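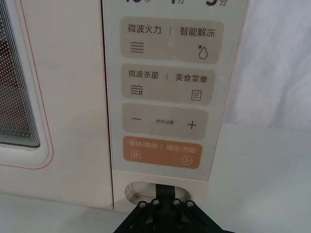
Programs > Shared Kitchens > Coutinho House > Progress reports

Coutinho House kitchen refit: second progress report

Prepared for the Listeck Fund, covering the period to the end of March

1. Where things stand

The ground-floor kitchen at Coutinho House is back in daily use. The new bench and shelving are in, the power points on the north wall have been replaced, and the small appliances have been bought and set out. The upstairs kitchenette has not been started. We expect to begin there in May, once the Skuvarano joiners have finished the cupboard doors they still owe us downstairs.

2. The microwave and its labels

Our first report said we would choose appliances that residents could use without asking for help. The cream microwave has been the hardest part of that. Its control panel is labelled in Chinese, with small symbols on the buttons. Residents who read Chinese had no trouble with it. Others guessed from the symbols, and a few stopped using it altogether.

We looked at exchanging it and decided to keep it and write an English card instead. The card is laid out the way the panel is, so people can match one to the other. The wording agreed so far is:

微波火力 — microwave power (three wavy lines)
智能解冻 — smart defrost (teardrop and snowflake)
微波杀菌 — microwave sterilization (wavy lines and a small star)
美食菜单 — food menu (the symbol like a page with lines on it)

The time labels along the top use the character 分 for minutes, so 5分 is five minutes. The rest of the panel is still being checked by a second reader before we print anything. A draft card has been taped to the wall in the meantime.

We have asked that the sterilization setting be left alone until we have written proper directions for it. Two residents wanted to use it for baby bottles, and we did not feel we could advise on that from the label alone. The card will say to ask the office first.

3. Spending

The grant set aside $987 for small appliances and kitchen goods. We have spent $400 of this on the microwave, a kettle and a toaster, including delivery from Cindport. A further $80 went on storage tubs and shelf liners. The card will be printed and laminated at the office and will not be charged to the grant.

We would like to carry what is left over to the upstairs kitchenette. It needs a kettle and its own set of tubs, and we would sooner buy those when the bench is in and we know what fits. Please let us know if this needs a formal variation.

4. Problems

The cupboard doors are late. Skuvarano sent the first set in the wrong width and has agreed to remake them at no cost. Until they arrive the shelves are open, and dry goods are being kept in the tubs with names on the lids.

The food labelling roster has slipped. It worked well for the first fortnight and then people forgot whose turn it was. We have moved it from the noticeboard to the inside of the pantry door, where it gets seen more often.

One power point was installed too low to clear the bench upstand. The electrician has moved it and the wall has been patched but not painted.

5. Before the next report

— finish and print the microwave card
— write directions for the sterilization setting, or advise against its use
— hang the remade cupboard doors
— paint the patch on the north wall
— measure up the upstairs kitchenette and send you the revised layout

The next report will include comments from residents on the finished downstairs kitchen.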